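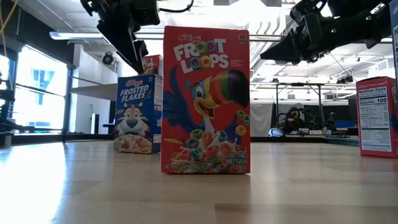

Press release
27/01/2023

Two-armed robot built in a shared workshop goes on show, and its builders would like you to keep your expectations low

Members of the Sasdale shared workshop will open their doors in May to show a two-armed robot they have put together over 17 months of evenings. It is called Onilex. It handles cereal boxes, some of the time.

The group says this plainly because it is tired of home robot stories that end with a machine doing the washing-up. Onilex does not do the washing-up. In the last round of tests it was asked to pick up a cereal box 116 times and managed it on 43.

"I joined to prove it was a waste of money, and I haven't fully changed my mind," said Kenza Bennani, who wrote most of the control software. "A child can put a box back on a shelf. We have two arms, two grippers and a great deal of cable, and we still lose to the child."

Cereal boxes were chosen as the test object after a long argument. They are light and cheap, and a dropped one harms nothing. They are also wider than they look once a gripper has to get round them, and a box lying on its side is a different problem from one standing up.
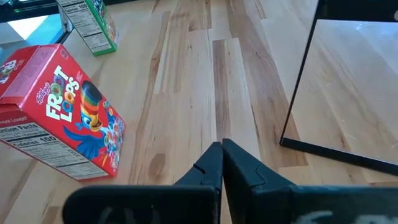 Each gripper closes with two black fingers, and the members have redrawn the finger design more often than any other part. Nawal Kamel, who looks after the mechanical side, is doubtful that another redesign will help.

"People see a clip of one good pick and assume the rest is tidying up," she said. "The rest is the job. Ask anyone selling a home robot how many tries the clip took — and then ask again."

The group will publish its drawings, its code and its full test log, failures included. Parts were paid for by members, with a small grant from the Taverach fund. Lahlou, a local machine shop, cut the brackets at cost.

Visitors in May may suggest objects for testing. Sessions last up to 2 hours and entry is free. No products are for sale and none are planned.

Press enquiries: Nawal Kamel, Sasdale shared workshop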